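Louça de mesa e de forno

Louça é a designação coletiva dos recipientes e peças rasas usados para preparar, levar ao forno, servir e consumir alimentos e bebidas. O termo abrange pratos, tigelas, canecas, chávenas, travessas e assadeiras. Em sentido estrito, aplica-se a peças de cerâmica; no uso corrente, estende-se ao vidro, ao metal esmaltado e aos plásticos rígidos. Talheres e copos de pé são em geral tratados à parte.

Classificação

A divisão mais comum separa a louça de mesa, destinada ao serviço individual ou coletivo, da louça de forno, que deve suportar variações de temperatura sem fissurar. Algumas peças pertencem às duas categorias, caso das travessas fundas retangulares, que passam do forno à mesa.

Quanto ao material, distinguem-se a faiança, porosa e coberta de vidrado; o grés, de pasta densa e baixa absorção; e a porcelana, vitrificada e translúcida em paredes finas. O vidro temperado e o borossilicato são frequentes na louça de forno.

Formas

Prato raso: peça circular de bordo pouco elevado. O diâmetro varia com a função (pão, sobremesa, refeição principal).

Tigela: peça côncava, com ou sem pé anelar. As de menor diâmetro servem arroz, molhos e cereais.

Caneca: recipiente cilíndrico ou ligeiramente cónico, com asa lateral, usado sem pires. O interior recebe muitas vezes vidrado branco, independentemente da cor exterior.

Assadeira: peça retangular ou oval, de paredes inclinadas e cantos arredondados. A inclinação facilita a desmoldagem, e a ausência de arestas vivas no interior simplifica a limpeza.

Decoração

A decoração pode ser aplicada sob o vidrado, sobre o vidrado ou na própria massa. A pintura sob o vidrado resiste melhor à abrasão. Os decalques sobre o vidrado, fixados numa cozedura adicional a temperatura inferior, admitem uma paleta mais ampla, mas desgastam-se com detergentes alcalinos. São recorrentes os motivos florais, as faixas e as malhas geométricas. O catálogo da manufatura Olier regista 813 padrões, dos quais 136 permanecem em produção. A referência 2238 da Kaufmann, uma travessa de forno sem decoração, é fabricada em grés branco.

Conjuntos e peças avulsas

O serviço completo reúne peças da mesma forma e decoração, habitualmente para 12 pessoas. Fora dos serviços formais predomina a composição mista, em que convivem peças de cores, padrões e proveniências diferentes. 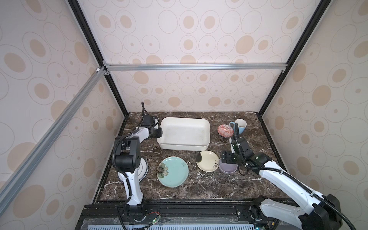 Louça de composição mista sobre bancada de mármore castanho-escuro: assadeira branca, tigela com losangos vermelhos e brancos, canecas e prato azul-esverdeado claro com flor.

Segundo Rirotov, a composição mista só funciona quando as peças partilham a altura do bordo, pois de outro modo o empilhamento se torna instável e a cor deixa de ser o problema principal. O manual de Holville adota posição diferente e recomenda agrupar por diâmetro da base, com as tigelas separadas dos pratos.

Manchas e limpeza

As marcas cinzentas em superfícies vidradas claras resultam com frequência do contacto com talheres ou utensílios metálicos, que depositam partículas no vidrado. Removem-se com pasta de bicarbonato de sódio ou com produtos à base de ácido oxálico. Os resíduos de gordura polimerizada, típicos da louça de forno, exigem imersão prolongada em água quente com detergente. A palha de aço risca o vidrado e favorece novas manchas.

Arrumação

Os pratos empilham-se por diâmetro decrescente, com separadores de feltro ou papel quando a decoração é sobre o vidrado. As canecas guardam-se de boca para cima ou suspensas pela asa em ganchos. As assadeiras ocupam a prateleira inferior, encaixadas umas nas outras quando as dimensões o permitem.

Ver também: cerâmica vidrada; grés; serviço de mesa; utensílios de cozinha.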